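# Garments on the Bed: A Study of Folding and Storage in a Shared Student Bedroom

Submitted Fri 10 July
Household Studies Practicum, Arkdale
Authors: Nam-gil Bang, Tae-yang Wi

## 1. Purpose

The practicum requires each pair of students to select one recurring household task, observe it over a fixed period and recommend a change of method. We selected the handling of clean laundry between the end of the wash and its return to the closet. In the shared apartment used for this project, clean garments were routinely left on the bed for long periods and were often moved to a chair at night. The aim was to shorten that interval and to reduce the number of shirts that needed ironing afterward.

## 2. Setting

The work was carried out in the smaller of the two bedrooms on the second floor of the Hlongwane building. The room has white walls and contains a bed, a narrow closet and a chest with 3 drawers. No table of suitable size was available. The bed was therefore adopted as the folding surface, as it is in most of the apartments on that floor.

Two conditions of the bed were fixed at the outset. All blankets and pillows were to be removed before folding, and the fitted sheet was to be pulled tight at the corners. An early trial on top of a comforter had produced uneven folds, and the sleeves tended to sink into the padding.

## 3. Materials

The garments were taken from the ordinary weekly wash of both authors. They consisted of cotton T-shirts, two sweatshirts, pajama pants and socks. In total, 48 items were folded over 7 days. Detergent was the Kuvico unscented powder already in use in the apartment. A cardboard folding template, cut to the inside width of the top drawer, was prepared for the second half of the study.

## 4. Procedure

Garments were brought to the bedroom in one load and placed at the foot of the bed. Each was then folded according to one of two methods.

- **Method A (free folding).** The garment was folded by hand in whatever manner the student was used to.
- **Method B (template folding).** The garment was laid face down, smoothed from the collar toward the hem, and folded in over the template on both sides. The template was withdrawn and the garment folded twice more from the bottom.

T-shirts received the most attention, as they made up the larger part of every load and were the items most often found creased. The following points were noted in handling them:

1. A shirt dropped on the sheet in a heap should be opened by the shoulders. Pulling at the hem turned the sleeves under and added a step.
2. Shirts placed too near the side of the mattress hung over it and slid during smoothing. The middle of the bed is preferable.
3. The upholstered headboard should be left clear. Garments draped there in the first trials were forgotten.

 A blue T-shirt on the olive sheet, lying crumpled and unfolded:
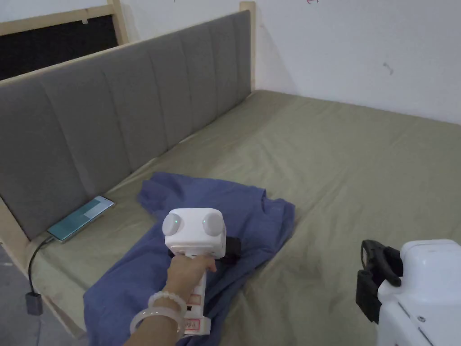 4. Finished shirts should go directly into the drawer in stacks of no more than 7. Taller stacks leaned and had to be redone.

## 5. Results

Method A was faster for socks and pajama pants, and we saw no benefit in using the template for either. For T-shirts, Method B was slower during the first two sessions and came level with Method A by the end of the week. The folded shirts were more uniform in width and fitted the drawer without being pressed against the sides. Fewer of them required ironing – an outcome both authors had expected, though the difference was smaller than we had hoped.

The sweatshirts did not suit the template. The fabric was too thick to fold cleanly over cardboard, and both were returned to hangers.

## 6. Limitations

The study covered one room and two people. Tae-yang Wi had previously worked at the Lomlow laundry counter and was a faster folder from the beginning, which affects any comparison of times. The template also softened at the corners with use and was replaced once.

## 7. Recommendations

We recommend template folding for T-shirts only, carried out on a cleared bed with the sheet pulled tight. A further round is proposed for December, when heavier clothing is in use and drawer space is more limited. A template in stiffer material should be prepared beforehand.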